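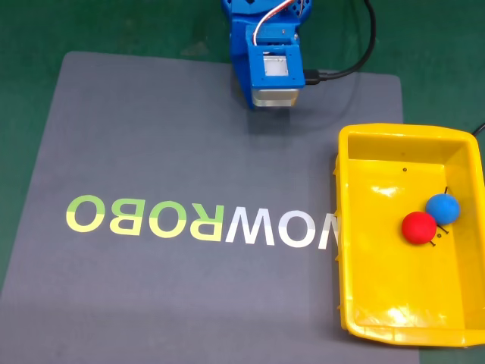
Teaching the suction arm by hand or by remote?

Forum: Small arms and grippers

gindwood_dan
Bench is the grey mat with the yellow tray on the right, blue ball and red ball in it. The job is to get the balls out of the tray and onto the mat, one at a time. I have 106 demos so far, all done with the leader arm. The policy goes to the tray fine but picks badly when the balls are touching. Should I carry on with remote control, or switch the motors off and push the arm through it by hand?

trodar7
By hand. You feel the cup meet the ball, and with a leader arm you don't.

mpastor
Disagree. If you push it by hand your fingers are in every picture, and the policy learns from fingers that won't be there later. Stay on the leader arm and slow down over the tray.

trodar7
Only if the camera sees your hand. Hold it higher up. I did 1,100 that way on the Nulline job and had no trouble.

mpastor
Your camera was on the wrist though. His looks down the mat, so it would see everything.

Leonardo Cirillo
Two things before you record more. Start some demos with the balls touching and some with them apart, and write down which is which. And check your highlights - that tray is shiny inside, and I had a policy go for a bright spot instead of a ball. A dull liner sorted it for me.

gindwood_dan
Nearly all of mine start with them apart, so that could be it. Will try a liner too. Do I need to get to 1,000?

Leonardo Cirillo
No. Add a batch with them touching, retrain, then look again.

trodar7
I'd still do a few by hand and compare.

gindwood_dan
Fair enough. I'll do the touching ones on the leader arm on Sunday, then a short set by hand with the same starts. Will post both results in this thread.

mpastor
Keep the two sets in separate folders. Mine got mixed up and I had to bin the lot.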